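## Notes from the pool table

Hello from the Marnwood end of the building! I promised last time that I'd write up what we've been doing with the tiny pool table, so grab a coffee.

The short version is that we're collecting examples for Toprak, our learning system, and the October set is all about using a cue. Toprak already does fine with picking up blocks and putting lids on things. A cue is a meaner job – it's long and thin, it swings around if you grip it a little off center, and the far end is the part that matters. So we drive the arm through the motion ourselves, over and over, and save every run with what the cameras saw and what the joints were doing. 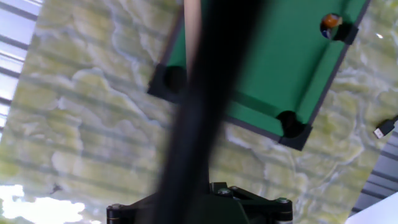 My target for the month was 800 runs. We have 177 that I'd call good, plus 62 more that I've put in a folder named "maybe" and keep avoiding. The maybes are mostly ones where the shot was okay but the operator stopped halfway to think. I do this constantly. You line up, you hesitate, you wiggle the cue a bit, and now the system has a lovely clean example of hesitating. The folks in Sondton asked whether we could just trim the pauses out, and I tried it on a handful, but the arm seems to jump between poses when you play them back and I didn't love that. For now I'm leaving them whole and tagging them.

A few things we changed after the first couple of weeks:

- The ball starts somewhere different every run. We had gotten lazy and kept setting it down in the same comfy spot.
- Misses stay in, as long as the operator goes back and tries again in the same run. Those recoveries are gold (I think! ask me again in a month).
- Sessions are shorter. My runs late in the afternoon were sloppy and I could see it in the logs.
- Everybody writes the note for a run right after it ends, even if the note is just "fine."

That last one sounds fussy, but I spent most of a morning trying to work out what "weird again" meant on run 106, and I was the one who wrote it.

The view from up by the gripper and the view from outside also tell you very different things. From outside you can follow the whole approach. Up close, a finger can hide a good chunk of the felt, so I've been checking both before I mark a run as good. It's slow going, but I trust the set a lot more this way.
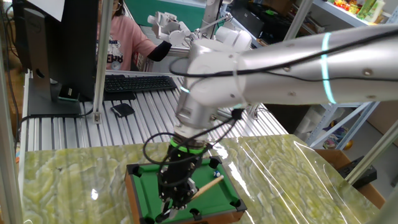 *The arm over the table with the cue at the gripper, during our October collection work.*

If you've used Onent to label your own runs, please send me your tag list, even if it's a mess. Mine has three different spellings of "regrip" and I'd like to fix that before the next batch goes in. We're also short on operators before lunch, and you don't need to be any good at pool – I'm terrible at it, and my runs count the same as everyone else's.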